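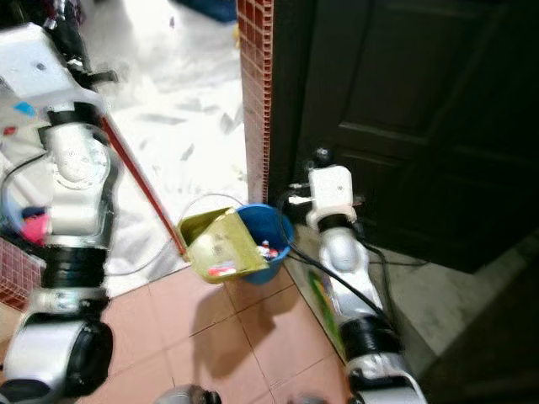

Ducks at Drembridge: your questions

We get a lot of mail about our Welsh Harlequins, and we love it! Maiara and I (Thaís) answer most of it in the evening once the birds are shut in, and the same things come up again and again, so we've put the answers on one page.

Why Harlequins and not Khaki Campbells?
We kept Campbells first and they're wonderful layers. But Harlequins won us over with their temper. They forage hard, they lay nearly as well, and they'll come right up to your boots when you have peas in your pocket. Our oldest hen, Kivi, will take them out of your hand and then check your sleeve for more.

Can you really tell the sex of a Harlequin at hatch?
Often, yes, and it's one of the fun things about the breed! Look at the bill in the first day or so. Female ducklings tend to have a pale bill with a dark tip, and males tend to have a darker bill all over. It fades fast, and it isn't perfect. We vent sex anything we're unsure of, and we still get one wrong now and then.

What are gold and silver phase?
Two color forms within the breed. Silvers are more common here in the States. Golds are a bit softer and browner, and the green on the drake's head looks more bronze. Silver is dominant, so two golds bred together give you gold ducklings, but a silver bird may carry gold without showing it. If you want to know what your silver drake carries, put him over gold hens. Any gold ducklings at all and you have your answer.

How many drakes do I need?
One drake to 4 or 5 hens works well for us. More drakes than that and the hens get worn out, with bare patches on the back of the neck. If you only want eggs for the kitchen you don't need a drake at all.

How long do the eggs take to hatch?
Duck eggs take 28 days. We raise the humidity for the last 3 and then leave the lid shut, which is torture, because you can hear them talking in there!

Do they need a pond?
No, though they'll adore you for one. They do need water deep enough to get the whole head under, so they can clean their eyes and nostrils. A rubber feed pan is fine if you dump it every day. Ours have a pond at the bottom of the Gikasside field and they're down there the second the gate opens.

Can I feed ducklings chick starter?
Yes, unmedicated, but ducklings need more niacin than chicks. We stir brewer's yeast through the feed. Short on niacin, they go weak in the legs, and it can happen quickly.

Will they get along with my chickens?
Ours do. Give them separate water, or the chickens will be drinking mud by noon. And don't house a drake with hens of the chicken kind if he has no ducks of his own.

When can I order?
The list for this spring opens 15th January, and the first ducklings go out in April. The smallest order is 3 birds, and we cap it at 12 per family so more people get a turn. Silvers go first. If you're after golds from the Jundier line, say so in your note, as we only keep 18 breeding hens in all and the golds are a small part of that.

Do you ship?
Hatching eggs, yes. Ducklings are pickup only for now. Bring a box with a lid, some air holes and an old towel in the bottom, and come say hi to Kivi while you're here!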